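Workshop Tips: Trying Out a Gripper on Old Computers

Before you buy a gripper for small parts work, try it on a scrap desktop tower. A tower gives you flat metal, thin plastic, springy latches and loose wires in one box, and it costs next to nothing to replace.

Lay the tower on its side with the cover off. Unplug it first and leave it unplugged. Clamp the case if it slides on the table when you push it by hand.

Start with the memory slots. They are narrow and close together, so they show quickly how well the fingers line up. We tried the Fonden and the Tritau on the same arm, using the same program, with 43 approaches each. The Fonden closes more gently but is wider across the body – check that it clears the power supply before you run at full speed. The Tritau fits tighter spots and needs its finger pads wiped more often.

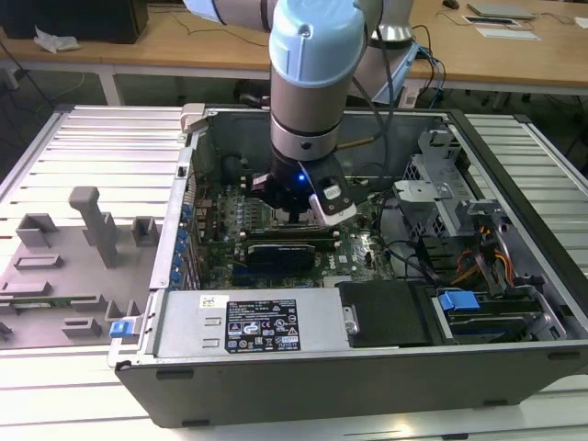
One reader wrote in that the pads matter more than the gripper, and that a set of soft pads on an old Clodden did better for them than a new unit with hard ones. Another, Tai, asked whether the arm should come straight down or at an angle. Try both. Straight down is easier to program, but an angle can help when a cable or card is in the way.

Other tips:

Tie back loose power wires before the first run. A finger that hooks a wire can pull a plug halfway out.

Set the grip force low and raise it in steps of 5 percent. Write down the setting where the part stops slipping.

Run the first 17 cycles at slow speed with your hand near the stop button.

Keep arm, height and speed the same when you swap grippers. Change one thing at a time.

Save the log from each test under the gripper's name – they all look alike a month later.

Last updated November 24, 2023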